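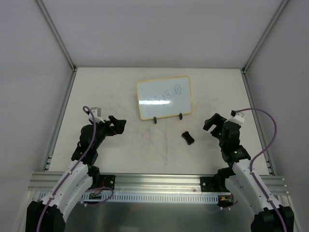

*The little yellow-edged whiteboard, drawing still on it. March.*

Slept in till 7 and then lay there another while feeling guilty, so that's how the day started. Toast, the last of the good marmalade, two cups of tea. I'd promised myself I'd finally sort out the whiteboard business and I was still in my dressing gown thinking about it when Adhiambo Massawe rang to ask if I'd decided yet. I had not decided!

The question being whether I keep the little board for myself or hand it over to her for her kids' art table. I do love it. It's such a neat size, with the rounded corners and that thin yellow edge all the way round, and it stands up by itself on its two black feet so you don't have to lean it against the fruit bowl and hope. My big one in the hallway fell off the wall in the summer and took a chunk of plaster with it, so you can see why I've gone off anything with screws.

The drawing is the trouble. It's only a row of little shapes up in the right-hand corner, blocks or something like blocks, starting small and getting bigger as they go along, and the biggest is nearly in the corner itself. I keep meaning to wipe it and I keep not wiping it. I had the eraser in my hand last night (the black one that's pinched in the middle like a dog bone) and then I put it down again and went and did the dishes. It's a silly thing to be soft about. But whoever drew it had a go at making each one a bit larger than the last, and I find that very cheering for some reason.

Adhiambo says take a photo and wipe it. I said I've got a photo. She said well then. She's very practical, and she did once throw out her own wedding shoes, so I don't know that I should be taking her advice on what to keep.

Anyway, after lunch I got stuck into the cupboard under the stairs, which was the actual job on the list. Found the colouring pens from Idness that I swore Tu had borrowed and never given back — I owe him an apology, and probably a beer. Half of them have dried out. The green is fine, the red is fine, the blue makes a sort of squeak and leaves nothing behind. Also found a bag of elastic bands, a single oven mitt, and an electricity bill for $473 that gave me a nasty turn until I saw it was paid years ago, back in the old place at number 202.

Tried Greta's trick for old marker stains on the laundry bench, a drop of dish soap on a warm cloth and plenty of patience. It did the job on most of them. There's one grey smear near the tap that isn't going anywhere and I've decided to put the soap dispenser on top of it.

Walked down to Flidell at 4 to look for new pens. They had a pack for eight dollars and a much nicer pack for fourteen, and of course I came home with the nicer pack. Four colours, fine tips, with a purple I've already used on the calendar. Got rained on the whole way back and my good sneakers are on newspaper by the heater.

So, the decision. I think the kids get the board. I'll tell Adhiambo tomorrow, and she can have the new pens too, except the purple. I might copy the row of shapes into the back of this book first, smallest to biggest. I can't draw for peanuts but it's only outlines.

Leftover soup for tea. Need to buy marmalade and ring the dentist.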